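Visit report – open day at the Piscombe translation house
2019-05-24

Quick notes before I lose them, written on the train, sorry about the spelling. 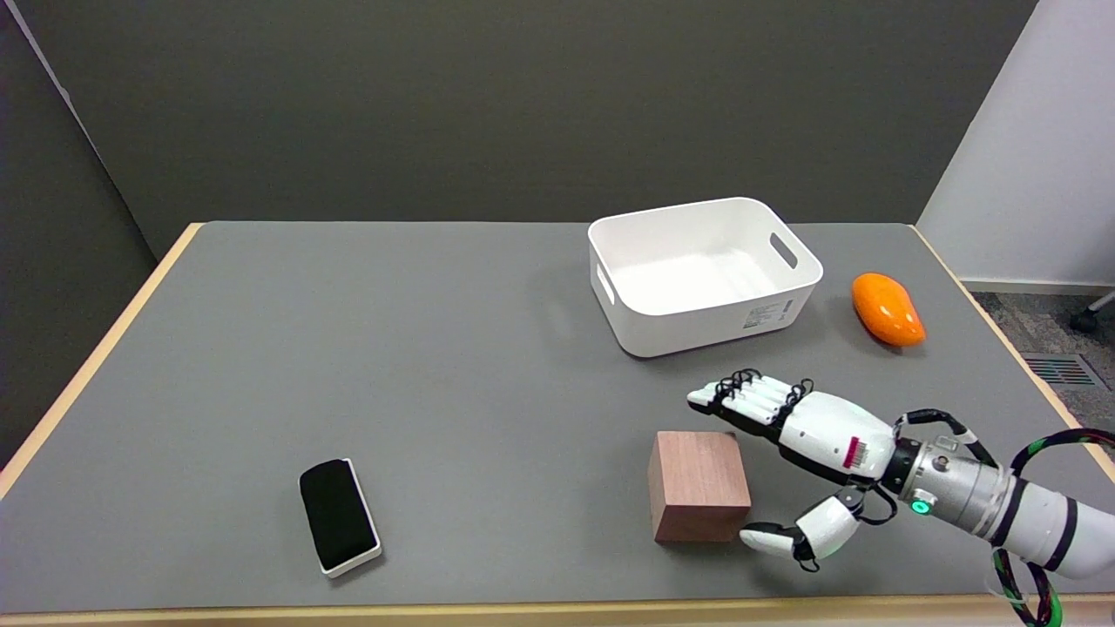
Ingeborg Strebel wrote back within the hour to say I'd got one thing wrong in my first post: the Piscombe residency isn't only for poets, it takes essayists and travel writers too, and they'd like more of them to apply. Fixed below.

So. Piscombe. Old school building up the hill from the station, bought by the Holzer fund and turned into a place for people working in small languages. Romansh mostly, some Walser German, this year Basque as well. Open day once a year. I'd signed up back in September and then forgot, got the reminder, ran for the bus.

Started with the library. 200 titles on the shelf for Vekmont, the little magazine they put out. Not all issues of it obviously, a lot is books by people who were first printed there. Luzius Eder edits it. Talks fast. He read us a page of a short story in the original and then three different English versions, all by different hands, and asked which one we'd keep. Room split. I liked the clumsy one. It kept the word order and you could hear somebody's aunt in it.

He was firm on pay. Translators get the same rate as authors, name on the cover, same size type. Took him years to get that past the printers' budget he said. Good on him.

Then the dictionary people. Project is called Flisus. Two rooms upstairs, very warm. They're recording place names and family names from the upper valleys, what they mean, how the old folks say them, and putting the lot online free. Verena Lüthi played us a recording of one farm name said by 6 speakers from 6 villages. Six different vowels, I swear. The spelling on the road sign matches none of them. There was a bit of a barney at the back over which one should go first in the entry. She puts them all in, alphabetical by village, and lets people argue by email.

Asked about funding. It's thin. Money for 2 more years, then they have to go round with the hat again.

Lunch was soup, and a nut tart I went back for.

Afternoon was the reading. Remedios Bustamante, on her last week of the residency, from a travel book about walking between border villages with a grandmother's phrasebook. Half the phrases are no use to anyone now – how to ask for a mule, how to refuse a second mule – and she builds a chapter on each. 22 chapters. She read the one about asking for water. Very funny and then all at once not funny. I wrote down "a language is the people who will correct you" but I may have the wording off, check before quoting.

Questions after went on too long. One bloke wanted to know if minority language writing has to be about loss. Bustamante said she'd written a whole detective novel with nobody losing anything but a bicycle. Ottilie Bachmann, chairing, cut it there so we could make the train.

Things I didn't get to: the letterpress room, the kids' workshop (full), and the archive of radio plays. Next time.

Practical stuff. Entry free, put something in the tin. Bus from the station is hourly and it does not wait. Residency applications close at the end of September, ten pages of work plus a letter, any genre, and you can write the letter in whatever langauge you like, they will find a reader for it. Back issues of Vekmont sold at the door, cash only. I bought four and have read one and a half so far. The second is mostly a long interview with a hymn translator, slow going but I'm sticking with it.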